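Munow prépare son premier téléphone compact pour le mois d'avril

Les amateurs de petits formats, et l'on sait qu'ils sont patients, vont peut-être enfin être récompensés : d'après le revendeur Brernuna, qui a brièvement mis en ligne une fiche produit jeudi 3 janvier 2019 avant de la retirer, le Munow Marinho arriverait en boutique au mois d'avril, avec 4 Go de mémoire vive et un capteur photo de 40 mégapixels au dos.

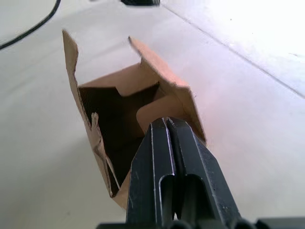
Une charge rapide, mais pas de prise casque

Toujours selon cette fiche, que notre lectrice Anayeli Huerta a eu la gentillesse de nous signaler, le chargeur fourni délivrerait 18 watts, ce qui nous changerait agréablement du modèle précédent et de ses longues soirées au bout du câble. La prise casque, hélas, disparaîtrait.

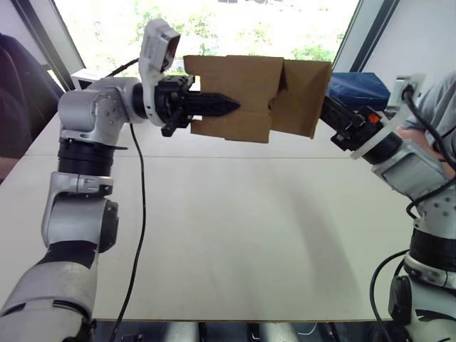
Deux bras robotisés tiennent un carton aplati au-dessus d'une table blanche.

Reste la question du prix, sur laquelle Brernuna ne disait rien du tout. Soledad Mercado, analyste chez Fendbridge, penche pour un tarif proche de celui de l'an passé et nous invite à ne pas trop rêver d'une baisse.
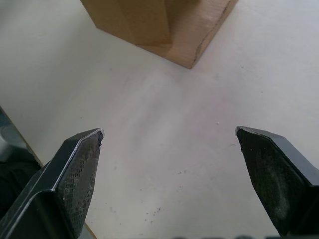

Le Marinho garderait par ailleurs son dos mat, et c'est une nouvelle qui nous réjouit, tant le verre brillant nous glisse des mains. Ses tranches recevraient un fin relief croisé, à la manière du quadrillage en losanges que porte le patin de la pince ci-dessus, pour une meilleure tenue à une main. Munow n'a pas encore répondu à nos questions.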